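**Two-arm assembly, handout 3** (Kurkbridge shared workshop, evening group)

Today we continue the joining exercise. Each arm holds one part, and the two parts must come together end to end over the paper. Keep both wrists slow in the last centimetres. If the axes are not in line, open one gripper only and try again.

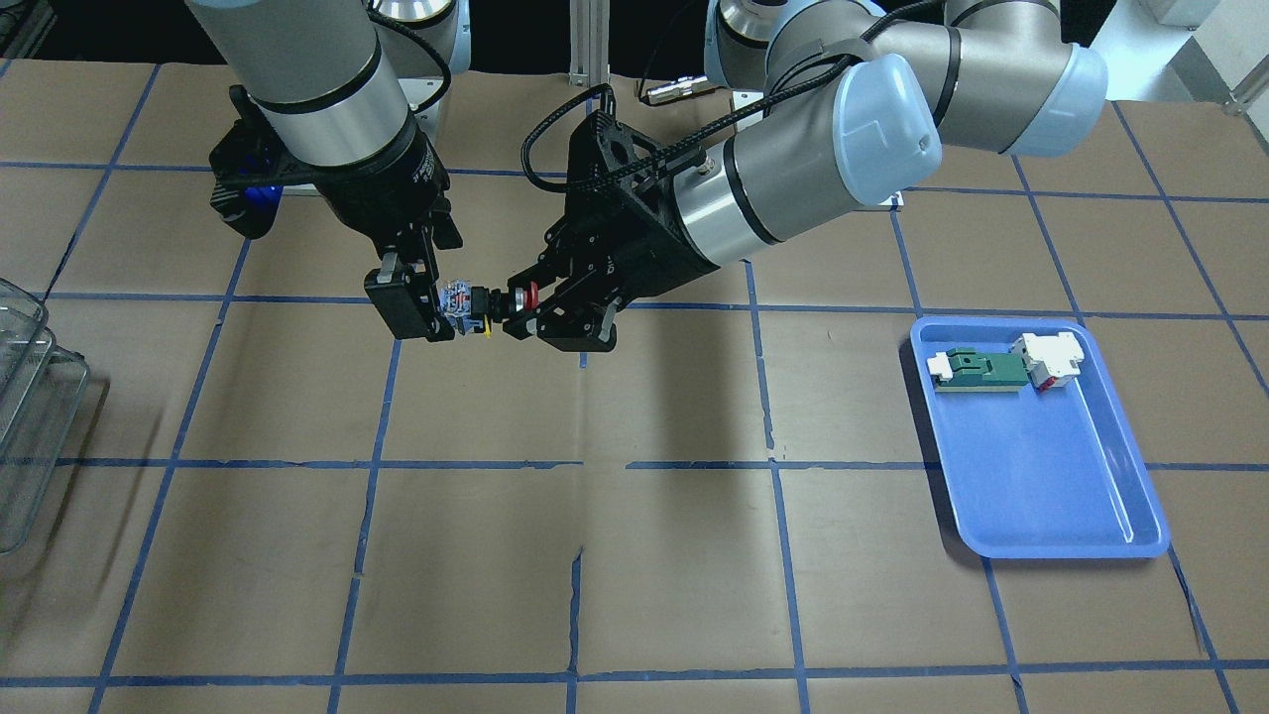 The speed limit stays at 69 in the Nelska settings file for both arms. Please do not change it, also when your program looks safe.

For the second half, the parts start in the blue tray. Move above the tray with the fingers open, check the wrist view, and only then go down. Write the joint values in your notebook before closing.

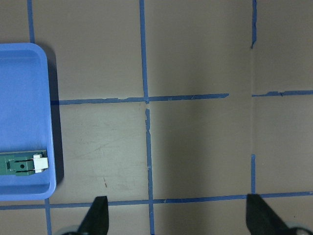

Bartosz Lis asked if the check can be skipped once the tray position is saved. It can not, a tray moves easily when a finger touches the rim.

Homework: repeat the joining with the arms in opposite roles.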